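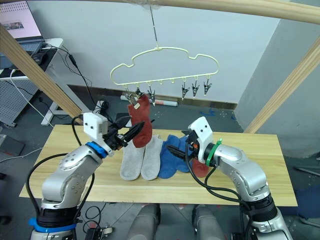
**Making clothes last — Homcombe library talk, 7/2/22**

Notes to self. Talk is 30 minutes, then questions. Water bottle on the LEFT this time. Bring the gray cardigan, the bad sweater, and the bag of buttons.

**Opening**

Hi everybody, thanks for coming in on a holiday weekend! I figured it would be me and the folding chairs.

Start with the cardigan. Hold it up, don't say anything for a second. I bought it when I moved into the Kontogiannis building, which if you've lived in Homcombe a while you know is the one with the terrible stairs. I've worn it every winter since. Both elbows are patched, one cuff is re-knit, and the buttons don't match (I like that they don't match). Pass it around. Let people pull on it.

Then the sweater. Nicer wool, cost more, and I ruined it in one afternoon. I'll get to how.

Ask: who has something in their closet they've owned for longer than they've owned their car? Give people time. Somebody always has a great coat story, so let them tell it, but keep an eye on the clock.

**Part one: wash less**

This is the part people fight me on, so go slow.

- Most of what's in your hamper isn't dirty. It's been worn, and that's a different thing. Jeans, sweaters, and anything that goes on over a shirt can go back on a hook.
- I keep a row of pegs behind the bedroom door for the in-between clothes. Before the pegs it was a chair. We all know the chair. (pause)
- Spot clean. Dish soap on a damp cloth gets a lot of collar grime out, and then you hang the shirt by a window.
- Underwear, socks, and gym clothes: yes, wash those every time, please.

If someone asks about freezing jeans, I tried it and I got cold jeans. Move on.

**Part two: wash cooler and gentler**

Sweater story goes here. I was in a hurry, I had guests coming, and I threw it in with the towels on hot. It came out the right size for a large doll. Hold it up again — this usually gets a laugh, so wait for it.

Stuff to cover:

- Cold water for nearly everything. Warm for sheets and towels.
- Zip the zippers, hook the hooks. A bra hook will chew through a T-shirt like you wouldn't believe.
- Inside out for anything dark or printed.
- Less detergent than you think! I use half of what I used to, and my towels stopped feeling like cardboard.
- Don't stuff the drum. If you have to push, take some out.

Skip the bit about water hardness unless there's a question. Last time I lost the whole back row.

**Part three: drying** 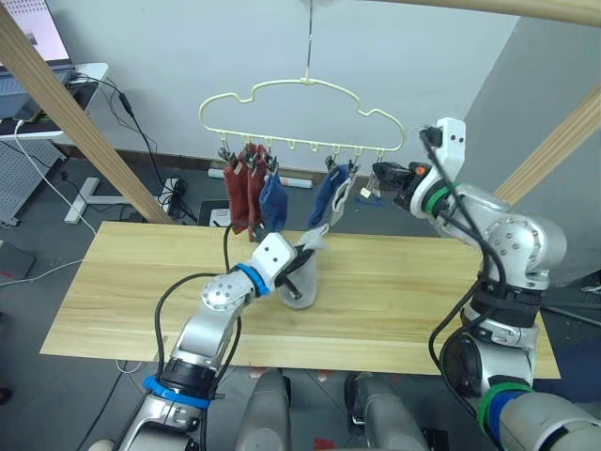
*Photo: Otari*

I love these clip hangers for small stuff. You can hang one on a shower rod or a closet rail and your socks are off the furniture.

Okay, so the dryer. I'm not going to tell you to throw out your dryer, because I have one and in June, when it rained and rained, I used it plenty. But go look at your lint screen. That fuzz used to be your shirt.

What I do now:

- Sweaters go flat on a towel. Roll it up first and kneel on the roll (demonstrate if the floor is clean).
- Shirts go on regular hangers with the top button done up. Give them a good snap before you hang them and you can skip a lot of ironing.
- Elastic stays out of the heat. Waistbands, bras, swimsuits, the good leggings.
- Leave space between things. A rack crammed full indoors will start to smell, and then you're washing it all over again.
- A heavy pair of jeans can take 48 hours in my back room in winter. Plan around it or put them in the dryer for a bit at the end.

Somebody will ask about damp walls. Crack a window, run a fan, and don't dry in the room you sleep in if you've got another choice.

**Part four: fix it while it's small**

My favorite part, so I tend to run long. If I'm behind, cut the zipper story.

A hole the size of a lentil is a quick job. The same hole after a few more washes is a whole evening and some bad language. So I have a mending basket by the couch, and the rule is that it gets emptied once a month, no matter what's on TV.

There are 3 repairs I think everyone should learn:

1. Sewing on a button, with a little thread shank so it sits right.
2. Closing up a seam by hand. Backstitch, nothing fancy.
3. A basic woven darn for socks and elbows.

Show the darn on the big demo square, the burlap one with red yarn, so the back row can see it. Go over, under, over, under, and pack the yarn down with a fork. My first darn looked like a spider had given up halfway through, and I wore that sock for years anyway.

Moths: if anyone brings up moths, be kind, they're upset. Brush the wool, bag it clean, vacuum the closet corners. Cedar smells nice but I wouldn't lean on it.

**Wrap-up and plugs**

- Skumley, the fabric place over by the post office, has a scrap bin by the register and it's wonderful for patches. Ask before you dig, they have a system.
- The mending table meets here in the library, downstairs, 6 p.m., and the sign-up sheet is by the door. You can come with a ripped pocket and zero skills. Coffee's free, the cookies depend on who baked.
- Handout has the stitch drawings on the back. Yes, I drew them, and yes, the needle looks like a fish.

Get the cardigan back before questions! It almost went home with somebody last time.

If it's quiet, ask the room what their hardest stain was. Have the wine answer ready, and the turmeric one (sunlight, and patience).

Return the projector cable to the front desk.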